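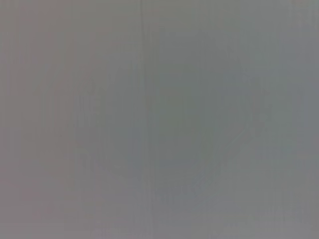 By the Ritstead workshop desk | Reviews: Handling and packing | June

Garside Flomuvby bench cell, long-term review

The Flomuvby is a single-arm picking cell sold by Garside for small packing rooms. Ours has stood at the end of the returns bench in Ritstead for 40 weeks, on one shift, taking mixed parts from a tote and placing them in trays. The previous arrangement was two people and a trolley.

Throughput. The maker's sheet gives 371 picks an hour. Our best full hour was 286, with totes filled by hand and nothing nested. Flat parts in film bags bring it down further, as the arm tends to lift 2 at once and the weight check sends both back.

Wrist camera. Adequate at working distance. Close up it gives very little: a plain grey surface fills the view with no edge to fix on, only soft changes of tone and a faint darker line down the middle. The software offers a focus score but no way to set a stop threshold on it. We would like one. The Rudd cell we tried before it had this as standard, though its gripper was worse.

Controls. The panel is clear and the menus are short. Fault codes are numeric and the list is in an appendix to the manual, so we taped a copy to the guard. Restart after a guard opening takes three presses. Noise is low enough to talk over.

Effect on the job. Nobody left the bench, but the work is different. Lifting has dropped and wrist complaints with it. In exchange, one packer per shift now clears faults, reads the camera view and decides whether a part goes back in the tote. It is more tiring than it looks, and the interruptions come at no fixed interval. Ritstead regraded the post after the first quarter. The old rate had assumed packing only. Breaks had to be moved too, as the cell cannot be left running without a trained person in the room.

Training took two days each. The supplied course covers the arm well and the camera hardly at all.

Good: gripper, noise, panel layout.
Poor: close-range vision, film bags, fault list.
Verdict: recommended for rigid parts, with a regraded operator post in the budget.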